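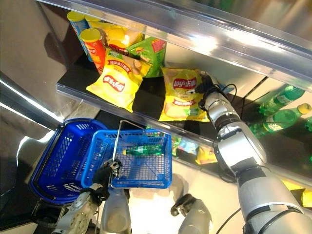
Gripper pads on the right arm, shelf cell, June. Changed both pads this morning after the drop count went up again. The old ones had gone shiny along the inner edge, worst at the tip, where they take hold of bag edges. The yellow Lay's bag standing apart from the other snacks is what I use for setup, pinched at its right edge, with the left gripper holding the basket handle near its base the whole time. If the left side lets the basket drift, the right side gets blamed for it at the place step, so I check the two together.

Pad counter read 3,339 cycles when I pulled them. The last pair came off at close to the same wear with a lower count, but those were the Okeke pads and these are the Midov ones, a little softer. Put Midov on again. We have one more pair in the drawer under the Zosska controller and then that's it. Roxana Rusu is ordering.

Steps as done, for whoever does the next one:

Arms to park, air off at the wall, e-stop in. Unplug the gripper cable at the gripper end first. Two screws per pad, the short ones. Wipe the finger faces with alcohol and let them dry before the new pad goes on, or it creeps. Blue threadlocker, small drop. Plug in, e-stop out, home the gripper twice. First home after a pad change always reads wide.

Closed position came up as 288 on the second home and 289 on the third. Left it at 288 in the config. It was set to something else before, and I wrote the old value on the tape on the controller lid in case we need to go back.

Cable: the loop from the gripper back along the arm was rubbing at the second gray band. No cut in the jacket yet, just a dull patch. Moved the tie up one segment and gave it more slack. Ran the wrist through its full turn both ways by hand and it doesn't catch on the clear rail now. It does come near the rail on the far left reach, to the canisters. Don't shorten it again.

Ran 30 picks on chip bags after lunch at normal speed. Two slips, both on the green bag. Both times the fingers closed on the crimped seam and it slid out. Moved the grasp point in from the seam a little and ran the green one by itself until I was bored with it, no slips. Bottles not tested with the new pads. They need the wider opening and I ran out of time.

Still open:

Bottles, see above.

Left gripper pads are older than the right ones were. They only hold the handle so the wear is different, but someone should look.

Lader mount on the left arm has a click in it when the basket is lifted loaded. Tightened the outer ring, click still there. I think it's the inner one, which means taking the wrist off.

Old pads are in the bag taped to this page.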